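Workshop tips: cleaning out an old desktop PC, and what to leave alone

Every January the same advice does the rounds. Your old computer is slow, so open it up, blast it with air, change the paste on the processor and it'll run like new. I've done this job often enough to doubt most of that. A clean is worth doing on a machine that has sat under a desk for years, but it cures noise and heat. It won't cure a tired hard drive, and it certainly won't cure whatever your nephew installed.

Still, if you're going to do it, do it in a way that leaves you with a working computer at the end.

Lay it down first. Plenty of guides show the tower standing up, with someone working sideways into it. I can't see the appeal. Take the side panel off and put the case flat, open side up, and a dropped screw stays where you can find it. A bench you can wipe down is best. Carpet is a poor choice, whatever the man in the video says about holding the radiator.

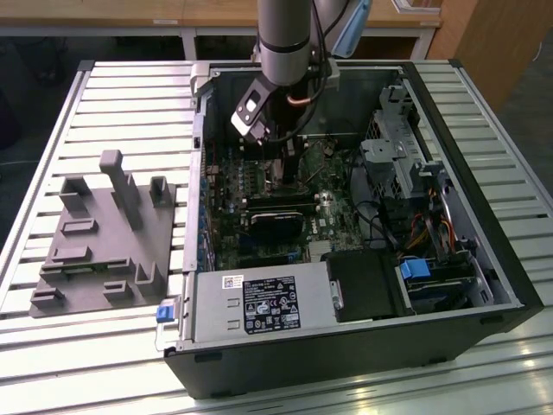
Page last changed: May 8, 2022

Dell towers like this one are fairly kind to the amateur. The blue parts are the ones to look for, such as the tab at the end of the power supply and the latch on the drive. Coloured latches do save time, but they also tempt people into undoing everything they can see. Ask yourself whether the part needs to come out at all. For a dusting, most of it can stay put.

Turn off at the wall, pull the lead, then hold the power button in for 5 seconds. I'm told by one camp that this is essential and by another that it's superstition. It costs nothing, so I do it.

Leave the power supply shut. Brush the grille, run the vacuum nozzle near it (near, not on) and move on. There is nothing in that metal box for you, and it can hold a nasty charge after it's been unplugged.

Wires next. The usual tip is to tie them all back neatly before you start. I'd say don't. Bundles get tugged, and a plug pulled half out is far harder to spot than one that's hanging loose. Move them aside with a finger and let them go again. If you must unplug something, put a bit of masking tape on it and write down where it came from. Your memory is worse than you think, and mine certainly is.

About cleaning kits. I bought the Zosamton one, a box that promised 17 tools, and I use the soft brush. The rest live in a drawer. A clean paintbrush, 25 mm or thereabouts, does the same work. The Utia air cans are decent but they run cold and spit if you tilt them, and they're dear for what is mostly puff. Short bursts, and hold any fan still with a finger while you do it.

Now the processor. If the computer isn't overheating, I wouldn't touch it. Changing the paste is sold as routine upkeep, and I've seen it make no difference at all more often than I've seen it help. If you do go in, wipe the old paste off the metal top with a lint-free cloth and a little alcohol, and leave the lever on the socket down. Lifting it gains you nothing for a clean, and under that processor is the one area of the board I'd least like to poke by mistake.

While you're there, look at the coin battery. If the clock keeps going wrong, a new one is the cheapest repair in the whole machine. Note which way up the old one sits before you ease it out.
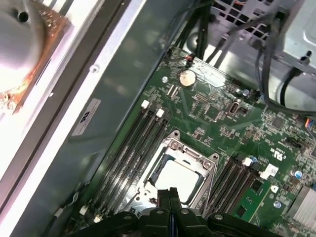
Riis wrote in to disagree about the paste. On an office machine that ran all day, the old stuff had gone hard as biscuit, and a fresh dab quietened the fan straight away. Fair enough, Riis, though I'd want to know how much dust came out of the fan on the same afternoon — that alone can do it.

The other thing I get asked is whether to reseat the memory while the lid is off. Only if the machine has been crashing or won't start. Open the latches at the ends of the slot, lift the stick straight up, and press it back until the latches close by themselves. Rubbing the contacts with a pencil eraser is an old favourite that I don't trust, as the crumbs go straight down into the slot.

Before the panel goes back on, press each plug you've been near, check for stray screws, and start the computer once with the side still off, hands well out of it. If the fan turns and you get a picture, switch off, unplug and close up. If it beeps at you, it's nearly always the memory not pushed home.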